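Re: [ramer-list] so is she leaving or not

On the list last night, 11:40 pm, a member wrote:
> Did everyone see the Britance interview? She says she "can't imagine
> the ward without her" and then two lines later she's talking about a
> play in August. To me that's a goodbye. They did the same thing with
> the brother, denied it for weeks and then he drove off in a taxi.
> Also has anyone got the extended version of Thursday-slot promo, the
> one with the music? Mine cuts out.

Read it twice on the bus. Don't think it's a goodbye. The play is a short run, 22 performances, and Ramer shoots so far ahead that she could do the whole thing and we'd never see a gap. They did exactly this with the chaplain a couple years back. Gone all summer in real life, on screen every week.

What worries me more is the Erraji storyline. They've been setting up that clinic sale since spring and somebody has to take the fall for the missing files. If it's her then ok, you're right and I'll eat my words. But my money is on the husband. He's had nothing to do since the custody thing and he keeps turning up in doorways looking guilty.

Promo: I have it, 280 MB, too big for the list. Will put it on Revum tonight if I can get in, it logged me out again and the reset mail never comes. Whoever runs the folder please clear out the old trailers, theres hardly any room. 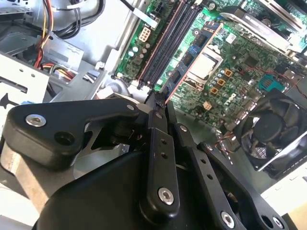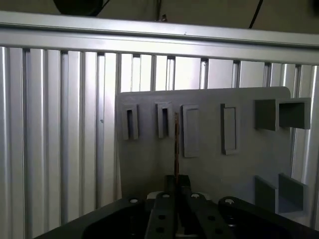
The archive, while I'm writing. We're at 1,430 clips now counting the ones from the first two seasons that came in on tape. Picture is rough on those but the sound is fine. Still missing the whole of the flood week and the wedding that got cut for the election coverage. I'm hoping to move the lot onto one computer so it stops living in four people's closets, and that means sorting out memory, the blue stick in the first picture is the general kind of thing, before I try to convert anything long. If you've got a spare, tell me what's printed on it first, don't just mail it. Someone sent me a laptop one last time and it doesn't fit anything I own.

Meetup. The room holds 200 and we will be nowhere near that, so no tickets, just come. Doors at 2. Quiz first, then the flood week discussion (without the flood week, ha), then the blooper reel if the projector behaves. Bring your own drinks, they charge silly money.

Oh and the recap for last week is late, sorry. It's half written. I got as far as the scene in the parking garage and then had to rewatch it becuase I swear the coat changes color between shots. If anyone else noticed let me know before I put it in the recap and get yelled at again.

Spoilers: please put them in the subject line. UK people are about three episodes behind and they do complain.

Got to run, more tonight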